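Irlow Community Workshop
Member Guidance: Setting Up a Two-Arm Writing and Wiping Station

This page collects the working practices adopted for the two-arm bench. It applies to all members who book the bench, including those building a similar station at home with equipment on loan from the Brevley store. Questions should be directed to Niamh Horgan, bench coordinator.

Preparing the table

Use a table with a plain, matte top. Glossy surfaces throw back the ceiling lights and make it harder for a camera to find the edges of an object. Old scuffs do no harm, but tape residue should be removed with a little rubbing alcohol on a cloth. Test the alcohol on an underside corner first, as some finishes turn cloudy.

Check that the table does not rock. A folded piece of card under one leg is acceptable for an afternoon. For anything longer, fit an adjustable foot. The standard table height for this bench is 74 centimeters, and the saved arm positions depend on it. Members who change the height must record new positions under their own name and leave the originals untouched.

Mark the floor positions of the table and the base with colored tape before the first session. Press the tape down firmly and replace it when the ends begin to lift.

Choosing and placing the board

A small framed whiteboard is the most suitable practice surface. It is light enough for one gripper to steady and cheap enough to replace. Rounded corners are preferred, as square ones catch on the gripper fingers and chip.

Lay the board flat within easy reach of both arms. One arm should approach from the side to steady the board or stand ready to do so, and the other should work from over the top. Starting with the two wrists well apart leaves room to correct a poor approach without a collision.
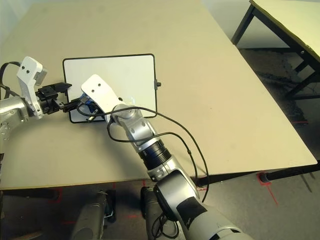
Both arms at the whiteboard, one at the side and one over the writing surface.

If the board slides, cut two strips of non-slip drawer liner and place them under the long sides. Do not use double-sided tape on the shared tables – it pulls the finish away when removed. At home, a damp dishcloth wrung out thoroughly will hold a small board for a short session.

Pens, erasers and grip

Round pens turn in a parallel gripper. A short length of foam pipe insulation, slit along one side and pushed over the barrel, gives the fingers something to close on. Wrap it once with cloth tape. Eraser blocks may be used as supplied, provided they are no wider than the gripper will open.

Set the gripping force low and raise it in small steps. A pen should resist a light tug by hand with the arm paused. Excess force splits the barrel, and ink is difficult to remove from the finger pads.

Begin with the tip held 4 millimeters above the board and run the full motion without contact. Lower it only when the path has been completed cleanly. Pressing too hard flattens the felt and leaves a double line.

Managing cables

Loose cable is the most common reason for an interrupted session at this bench. Each arm needs enough slack to reach its farthest position, with the remainder led back toward the base and away from the work area. Hook-and-loop straps are preferred to zip ties, which are often pulled too tight and must be cut off.

Move each arm slowly by hand through its whole range before switching on, following the cable with the eye. Where a loop drops past the edge of the table, make certain that it cannot catch on a table leg or on the operator's chair.

Running a session

Sessions are limited to 45 minutes, followed by a pause in which the wrist screws are checked for looseness. The stop button must be within reach of a seated operator at all times. Hands stay off the table while either arm is powered – this includes reaching in to straighten the board.

Siobhán Ní Mhurchú maintains the session log, which stood at 134 entries at the end of October. Please record the saved position used, the pen type and any faults. Entries such as "worked fine" are of little help to the next member.

Cleaning and storage

Wipe the board with a dry microfiber cloth after each use and with a slightly damp one at the end of the day. Ghost marks can usually be lifted by writing over them with a fresh dry-erase marker and wiping at once. Store pens flat with the caps on.

Return both arms to the rest position before switching off. Spare finger pads are kept in the Buckley cabinet, second drawer. Members using the Jenarora control software should close the program before disconnecting the arms, or the last saved position may be lost.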